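2022년 5월 12일
양팔 원격조작 시연 수집, 컵을 트레이로 옮기기

오전에 리더 암 영점부터 다시 잡음. 지난 2월에 Zellach 쪽에서 넘겨받은 보정 파일은 왼팔 손목 피치가 틀어져 있어서 폐기. 새 파일로 바꾼 뒤 리더와 팔로워 자세 차이는 눈으로 구분되지 않는 수준. 조작은 Flynn Kingi, 기록은 나. 에피소드 길이는 20초로 고정하고 시간 안에 못 끝내면 실패로 표시한 뒤 그대로 저장하기로 함. 지우지 말 것. 나중에 Koneck 필터로 거른다.

시작 배치는 컵을 뒷벽 쪽에 늘어놓고 분홍 트레이를 비운 상태. 홈 자세는 양쪽 그리퍼가 상판 위에 떠 있는 상태로 통일.

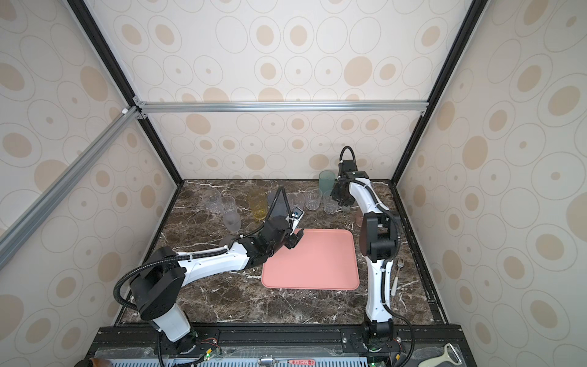
홈 자세 복귀는 스크립트로 돌린다. 손으로 복귀시키면 에피소드마다 첫 프레임의 관절값이 달라지고, 학습할 때 앞부분을 잘라내는 기준이 애매해짐. 복귀 속도는 낮게 유지. 오른팔은 케이블 여유가 적으니 어깨를 먼저 움직이고 손목은 마지막에.

그리퍼 개폐 지령은 페달에서 핸들 트리거로 변경. 페달은 지연이 일정하지 않았음. 트리거 쪽은 지연은 짧은데 힘 조절이 거칠다. 얇은 플라스틱 컵을 깊게 물면 벽이 눌리므로 닫힘 한계를 컵 종류별로 두 단계만 둔다.

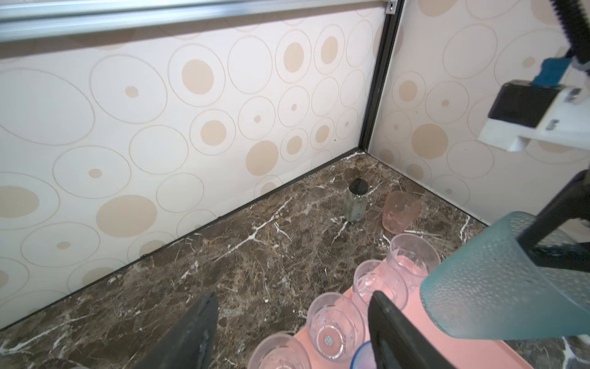
손목 카메라 노출은 자동에서 수동으로 바꿈. 자동일 때는 팔이 상판 쪽으로 내려가면서 밝기가 출렁이고, 투명한 물체의 윤곽이 프레임마다 달라졌다. 고정값에서는 트레이 위 투명 텀블러의 무늬까지 구분됨. 다만 반대쪽 팔이 청록색 피처를 들고 트레이 위로 들어오면 오른쪽 아래가 상당히 가려진다. 두 팔의 작업 순서를 시연자가 의식적으로 나눠야 함. 한 팔이 트레이 위에 있는 동안 다른 팔은 뒤로 빠져 있을 것.

오후에는 일부러 흐트러뜨린 배치로 진행. 컵이 누워 있는 경우의 복구 동작을 따로 모으려는 목적이다. 누운 컵은 테두리를 안쪽에서 걸어 세우는 방법과 몸통을 옆에서 물고 손목을 돌리는 방법이 있는데, 시연자마다 섞어 쓰면 정책이 중간 동작을 내놓을 우려가 있음. 이번 회차는 테두리 방식으로만.

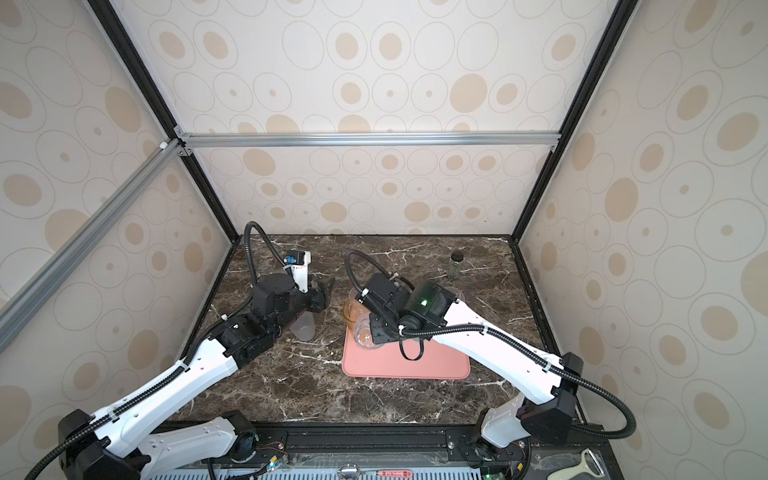

Selina Kuster는 한 가지 방식으로 묶는 데 반대했다. 컵 입구가 벽 쪽을 향하면 테두리 접근 경로가 나오지 않으니, 그 경우만이라도 몸통 파지를 허용하고 에피소드에 태그를 붙이자는 의견. 태그가 있으면 나중에 분리 학습도 가능하다고 함. 타당해서 메타데이터에 grasp_mode 항목을 추가했다. 기존 에피소드는 모두 rim으로 일괄 기입.

저장 쪽 문제 하나. 1758번 에피소드에서 손목 영상과 관절 로그의 타임스탬프가 어긋남. 원인은 기록용 PC의 시계 동기화가 중간에 끊긴 것으로 추정. 뒤 에피소드까지 23개를 격리 폴더로 옮겼고, Elba Huenchumán에게 재정렬이 가능한지 확인 요청. 안 되면 같은 배치로 다시 찍는다.

테두리를 잡아 올릴 때는 손가락 하나를 컵 안쪽, 하나를 바깥쪽에 둔다. 들어 올린 컵은 기울기를 바로잡은 다음에 이동. 기운 채로 옮기면 내려놓을 때 바닥 모서리가 먼저 닿아서 옆 컵을 민다. 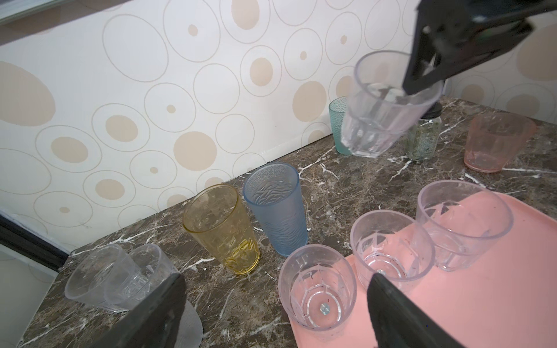 내려놓기 구간은 시연이 여전히 거칠다. 높이 감각이 없어서 마지막에 속도를 줄였다 다시 내리는 패턴이 반복됨. 리더 암에 접촉 힘을 약하게 돌려주는 설정을 시험해 볼 것. Stelavell 드라이버가 전류값을 읽어 주므로 별도 센서 없이 가능할 듯. 이득은 낮은 값부터.

목표 3000개는 유지. 조작자 교대 순서는 Flynn 다음 Shona Cosgrove. 교대하면 핸들 높이와 트리거 영점을 다시 맞추고, 첫 에피소드는 연습으로 표시.

남은 일
- 격리 폴더 재정렬 결과 확인
- 오른쪽 손목 케이블 클립 위치 조정
- grasp_mode 누락 시 저장을 막는 검사 추가
- 힘 반영 설정은 별도 브랜치에서 시험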